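3.2 Keeping the cell in shape: sleeve, jaws and table

I promised in Section 1 that this paper would spend real space on upkeep, and this is where most of it goes. The cell we call Tista has logged 1,781 episodes so far, and when I went back through the notebook I was surprised how few of the interruptions had anything to do with the learned policy. A loose sleeve, a jaw that had crept a little out of line, a table mark rubbed away by somebody's elbow – that is what stopped us, over and over.

So let me start with the arm. It wears a black sleeve over most of its length, and I fought with that sleeve for a good part of February. If it rides too far toward the jaws, the material gets pinched along with the handle and the grip feels fine to the controller while the tool is really sitting on a fold. If it sits too far back, the cable near the wrist can snag on it when the last joint turns. Slamet Chong, who built the first version of the cell at our Staltosham lab, had a habit of tugging the sleeve into place by eye. I tried to copy him and was bad at it. We now park the arm in its service pose, slide the sleeve back until it stops, and then bring it forward 19 mm by ruler. It takes a minute and I have stopped arguing with it. 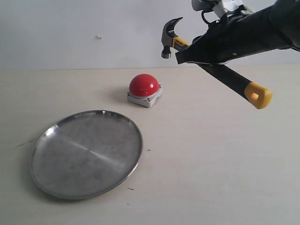
Tools are a different headache. A hammer is a mean object to hold out in the air, with nearly all of its weight at one end, and any slop in the jaws turns into a slow droop of the head. Early on we blamed the motor current and kept raising the closing force, which just wore the jaw pads faster. The better fix was to take the pads off, clean the faces behind them, and put the pads back with the screws snugged in turns, a little on each side (I used to do one side fully and then the other, and I'd like those weeks back). After that we could drop the closing force to where it had been in the first place.

We keep the table plain on purpose. The small marks on the top are our placement guides, and we touch them up whenever they start to fade. The steel plate and the red button are set down by hand before a tool episode. The plate gave us some trouble early on, by the way. It is shiny enough to throw light back at the wrist camera from certain poses, and for a while I was wiping it before every single run, thinking the smudges were confusing the detector. They weren't. Lowering the exposure by one step did far more good than my wiping ever did.

Then there is the wrist camera itself, and here I have to own up to a mistake. We had been calibrating it only on the bench, with the arm parked and the jaws empty, and then assuming the numbers held once the gripper was carrying something. They didn't quite hold. The bracket gives a little under load – you can feel it with a fingertip if you know where to push – and the view shifts by up to 5 pixels. That doesn't sound like much until you remember how close to the lens the jaws are.

What we do now is a loaded check. The gripper closes on a long object, the arm moves to a fixed pose over the table, and we save one still from the wrist camera. A small script, which we named Zotia for no good reason, compares the still to the reference from the last full calibration. I look at it too, because the script only knows about edges and I know what a bad day looks like. I want the held object upright in the view and centered left to right, with the jaws spreading evenly on both sides of it. The jaws come out blurry at that distance, and that's fine. I also glance at the tabletop for glare. The overhead light leaves a bright patch that moves with the arm pose, and if it slides onto the object we shift the check pose a bit and take the still again.

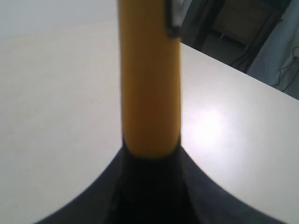 Figure 4. Wrist camera view during the loaded check, with a yellow rod upright between the jaws. Note the glare on the tabletop to the right of the rod.

The loaded check runs every 48 episodes, or sooner if someone has bumped the arm. We picked that number because it matched the length of a normal working session, so please don't read any theory into it. Passing means we carry on. Failing means the bracket screws come first, then the jaw pads, and only then a full recalibration, which eats most of a morning.

One more thing for anyone building a similar cell. We store the check stills next to the episode logs, under the same naming scheme as the Sarmiento planner output, and this has saved me more than once when a batch looked odd and I needed to know whether the camera had moved before it or after it. The full upkeep sheet, with torque settings for the pad screws, is in Appendix B.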